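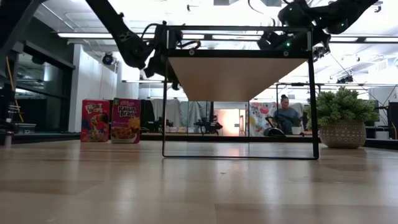

Cereal box

A cereal box is a folding carton used to pack, sell and store ready-to-eat breakfast cereal. It is normally a tall, narrow box made of thin paperboard, with printing on all its outer faces and a sealed inner bag that holds the food. The box protects the bag, makes it possible to stack the product on a shelf and carries the name, the picture and the information required by law. In most homes it is also the container the cereal stays in until it is finished.

The word "packet" is more usual than "box" in parts of Britain and Ireland. In the packaging trade the outer part is called the carton and the inner part the liner or bag.

Contents
Form and parts
Printed panels
Materials
Manufacture
Sizes
Storage in the home
Dispensers and other containers
Reuse and recycling
See also

Form and parts

A cereal box has two large faces, the front and back panels, and two narrow side panels. The top and bottom are closed by flaps. A standard closure has four flaps at each end: two short ones folded in from the sides and two long ones folded over them and glued. On many boxes one of the long top flaps has a tab and the other a slot, so that the box can be closed again after the glue has been broken.

The narrow depth of the box compared with its height and width gives a large front panel for the amount of food inside. It also lets several boxes stand side by side on a shelf, each with its full front showing. A box with a small base tips over more easily than a squat one, particularly when the bag is nearly empty and the top flaps are open.

The inner bag is a separate part and is usually not fixed to the carton, although some makers put a spot of glue between the bag and one wall to stop it from sliding out when the cereal is poured. A few products, mostly biscuits of pressed wheat, are wrapped in paper sleeves inside the carton and have no bag.

Printed panels

The front panel generally shows the brand name near the top in large letters, with a picture of the product below it. Two broad styles are common. Boxes for sweetened cereals often have a cartoon mascot and loose pieces of cereal on a bright ground. The Froot Loops box, for instance, is red, with the name in yellow and white above a toucan and pieces of the cereal. Other boxes show the food served in a bowl. A purple Kellogg's Raisin Bran box has the maker's name in red script, the words "Raisin Bran" in white, and below them a bowl of bran flakes with raisins.

Strong background colours help shoppers to find a product from a distance, and makers tend to keep the same colour for many years. Small changes of lettering or illustration are made more often.

The side panels normally carry the ingredients list, nutrition table, storage advice and address of the maker or importer. The bar code may be on a side panel or on the bottom flaps. The date mark is printed or stamped on the top of the box after filling, as it differs from batch to batch.

The back panel has no fixed use. Puzzles, recipes, competitions, cut-out masks and short texts about farming or sport have all been printed there. It is read at the table more than any other part of the box, and a child who eats the same cereal every day may know it by heart.

Materials

Most cereal cartons are made from paperboard with a high share of recycled fibre. The board is grey or brown on the inside and has a thin white coating on the outside to take the ink. Its thickness is a compromise between stiffness and cost. A carton must stand up to stacking in transport but does not have to bear much weight, because the outer shipping case takes most of the load.

The liner was once waxed paper and is now usually a plastic film. It has to keep out moisture, which makes cereal soft, and hold in the smell and flavour. It must also open without tearing down the side, a fault about which customers often complain. Paper liners with a thin barrier coating are used for some products.

Manufacture

Cartons are printed in large flat sheets, with several boxes laid out on each sheet. After printing, the sheets are cut and creased by a die, and the waste between the boxes is stripped away. Each piece, called a blank, is folded and glued along one side seam. The finished cartons are then packed flat and sent to the filling plant in this form, since a flat carton takes up very little room.

At the filling plant a machine opens each carton and glues the bottom flaps. The bag is formed from a roll of film, filled by weight, sealed and dropped into the carton from above. In another method the bag and carton are loaded from the side, with the carton lying on its back. The top flaps are glued last. Full boxes are grouped into shipping cases, commonly 12 to a case for small sizes.

Cereal settles after filling. The space seen at the top of a newly opened bag comes largely from this settling during transport, and many boxes carry a line stating that the contents are sold by weight and not by volume.

Sizes

The weight of cereal in a box depends as much on the kind of cereal as on the size of the carton. Puffed grains and light hoops take up a great deal of space, while muesli and bran with dried fruit are much denser. A carton that holds 600 grams of a dense cereal may hold less than half that weight of a puffed one. Single-portion boxes are sold in mixed packs wrapped in film. Some of the older kinds had a perforated front that could be opened so that the box, with its liner, served as a bowl.

Storage in the home

Cereal boxes are usually kept upright in a cupboard, on an open shelf or on the kitchen worktop. Upright storage keeps the bag closed by its own folds and stops crumbs from gathering in the flaps. The best place is dry and away from the cooker, the kettle and direct sun.

Once the bag is open, the top is commonly rolled down and held by a clip or clothes peg before the carton flaps are closed. Crisp flakes lose their texture sooner than dense clusters. Raisins and other fruit in the mix can pass moisture to the flakes and become hard themselves.

Tall boxes often do not fit between fixed shelves. They may be laid on their side with the bag rolled tightly, or the shelf may be raised.

Dispensers and other containers

Some households empty the bag into a jar or plastic tub with a tight lid. Hotels and canteens use dispensers, in which the cereal falls from a hopper through an outlet at the bottom. The Flikow is a tabletop dispenser of this type, sold by the catering supplier Visser, and is filled from standard bags. The covered market at Stollano has several stalls selling loose cereal from bins, weighed into paper bags with a minimum of 200 grams.

Moving cereal out of its box separates it from the date mark and the list of ingredients. The panel is often cut out and kept with the container, which is useful where someone in the household has a food allergy.

Reuse and recycling

The carton can be flattened and recycled with other paper and card. The liner is removed first and treated according to local rules for plastic film. In Mevirwood cartons are collected with mixed paper, and liners go to a separate film bank.

Empty boxes are also widely used in homes and schools. The board is easy to cut with scissors and is suited to model making, stencils, templates and stiff backing for envelopes. A box with one upper corner cut away at a slant makes a holder for magazines.

See also
Breakfast cereal
Folding carton
Food storage container
Paperboard

Page last revised March 2026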